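Evska hand gripper kit (pair) – review
Posted 03/05/2026 by Raili Savolainen

I bought the Evska kit to go with the small arm Omar Farah and I are building at home. It comes flat, with the linkage bars, pins, ribbed pads and two handles in one box. The instructions run to nine pages and the drawings are clear, apart from the one for the inner pins, which is printed too small.

Assembly

Each gripper took me two evenings. The pins are a tight fit and need a proper press, so borrow one if you can. Check that both jaws open by the same amount before you fix the pads. 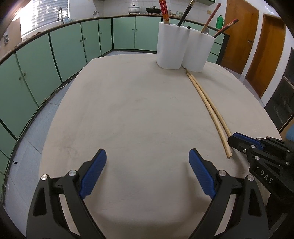 Grip

I expected trouble with thin, hard things. Pencils and screwdrivers were easy. Chopsticks are harder as they roll, and the pads have to meet them squarely. Approach with the jaws wide and close slowly. If one pad touches first, the stick turns.

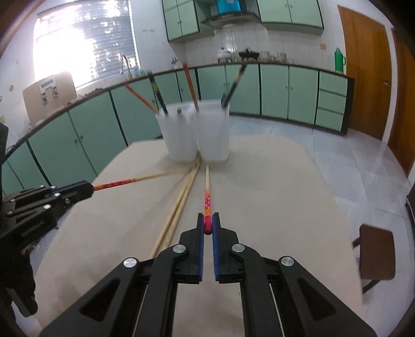 Spares are my main complaint. Evska sells the pads only in sets, and my January order was short by one. Their reply was polite but slow. I would keep a worn set back for practice with painted items, such as the red-capped chopstick between the jaws, and save the fresh ones for bare wood. Pins can be bought singly.

The handles are comfortable, though my wrist ached after long sessions. Omar has smaller hands and would like a shorter reach. We are now copying the linkage for the arm, with a motor in place of the handle – the first bracket is printed and needs more clearance at the outer pin.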